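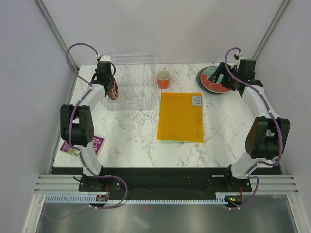
Uma caneca cor de laranja sobre um tampo com padrão de mármore.

Porque é que a gelatina fica firme?

A gelatina em pó é feita de colagénio, uma proteína que existe na pele e nos ossos dos animais. Uma proteína é uma molécula muito comprida, parecida com um fio. No pó seco, os fios estão enrolados e quase não se mexem.

O que acontece na água quente

Quando se junta água quente, os fios soltam-se e espalham-se por todo o líquido. Nesta fase a mistura corre como um sumo. Se restarem grãos no fundo, a gelatina ainda não está dissolvida e é preciso mexer mais.

A água não deve ferver depois de receber o pó. O calor prolongado parte os fios em pedaços curtos, e os pedaços curtos prendem-se mal uns aos outros.

O que acontece no frigorífico

À medida que a mistura arrefece, os fios movem-se mais devagar. Em certos pontos, enrolam-se uns nos outros e formam uma rede. A água fica presa nos espaços dessa rede. Chama-se gel a este material: é quase todo água, mas mantém a forma da taça.

A rede demora a formar-se. Uma taça pequena precisa de 2 horas no frigorífico a 5 graus; uma forma grande pode precisar de 6 horas.

Porque derrete na boca

As ligações da rede são fracas. A temperatura da boca chega para as desfazer, e o gel volta a ser líquido. Se a gelatina derretida regressar ao frigorífico, torna a endurecer.

O problema do ananás

O ananás cru contém uma enzima, a bromelaína, que corta proteínas. Posta numa gelatina, corta os fios e a rede não se forma. O kiwi e a papaia crus têm enzimas com efeito semelhante. O ananás de lata foi aquecido no fabrico; o calor inutiliza a enzima e o doce solidifica.

Experiência

Prepara gelatina com a ajuda de um adulto e divide-a por duas taças. Numa, põe ananás cru; na outra, ananás de lata. Guarda ambas no frigorífico de um dia para o outro e regista o resultado.

Comentários

Nele Kohlhase
A minha turma fez com kiwi. Ficou líquido, como diz o texto.

Uwe Ehlers
E com ágar-ágar, acontece o mesmo?

Lleucu Morris
Uwe, não. O ágar vem de algas e não é uma proteína, portanto a enzima não o corta.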